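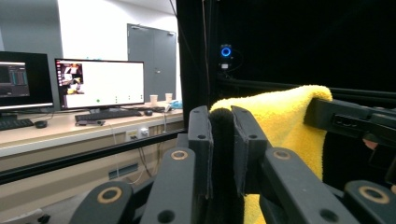 Scented oils around the house: what I still bother with

Updated 4/6/22

I have been given a lot of little brown bottles over the years, and I've read a lot of claims on the backs of them. Lavender will put you to sleep, lemon will cut through any grease, peppermint will clear the house of mice. I've tried most of it. Some of it smells nice, and that is as far as I'm willing to go.

Oil and water

Most recipes tell you to put a few drops of oil in a spray bottle of water and shake. The oil floats back to the top before you've crossed the kitchen, so one squirt is plain water and another is neat oil on your worktop. Vinegar doesn't help, whatever the recipe says. If you want scent in a cleaner, buy one that was made with it, or put up with washing-up liquid smelling of washing-up liquid.

The Kvam lemon oil I bought did lift the sticky patch left by a jar label. So did cooking oil, and I already had that.

Spills

Neat oil takes the shine off varnish and can mark painted shelves and some plastics. Blot it straight away, don't rub, then go over the spot with warm water and a little washing-up liquid. Keep one cloth for this and don't use it on windows afterwards, or you'll be looking at smears for a week. 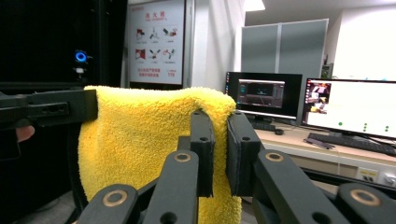 Yellow microfibre towel

Wash oily cloths apart from the rest, without fabric softener. Don't put a cloth that still smells strongly of oil in the tumble dryer. Oily fabric can catch fire in there, and I hang mine outside.

Drawers and cupboards

Cedar oil on a bit of card is supposed to keep moths off jumpers. I had a card from Skanov in one drawer and none in the other, and by August there were holes in both. Clean the woollens before you put them away, then bag them properly. If you like the smell of cedar, by all means add the card, but keep it off the wool itself.

Dried lavender in a cotton bag is cheaper than the oil and can't leak.

Diffusers

Mine is a Peven and holds 200 ml. The leaflet suggests 30 drops, which gave me a headache from the next room. I use four or five and leave a window open a crack. Wipe the inside after each use, because the ring that forms at the bottom goes tacky and is a nuisance to shift later.

If you have a cat or a bird, I'd leave the thing in its box. Several of the common oils are bad for cats even in small amounts -- tea tree especially -- and "natural" on the label tells you nothing about that. Ask the vet before you ask a shop.

Buying and keeping

The Midov catalogue lists around 1,000 oils and blends, and I can't believe anyone's nose needs them all. Look for the Latin name of the plant on the bottle. If it only says "fragrance oil" it may well smell just as good, but it ought to cost a good deal less.

Caps on, somewhere cool and dark, out of reach of children. 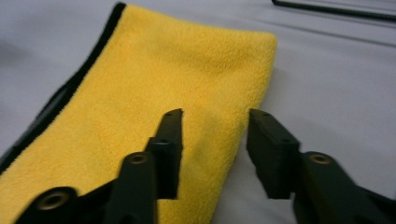
Citrus oils go off sooner than most, so write the month you opened them on the bottom of the bottle. Once a lemon oil smells like old furniture polish, stop using it. And don't pour the remains down the sink; check what your council takes as household chemicals.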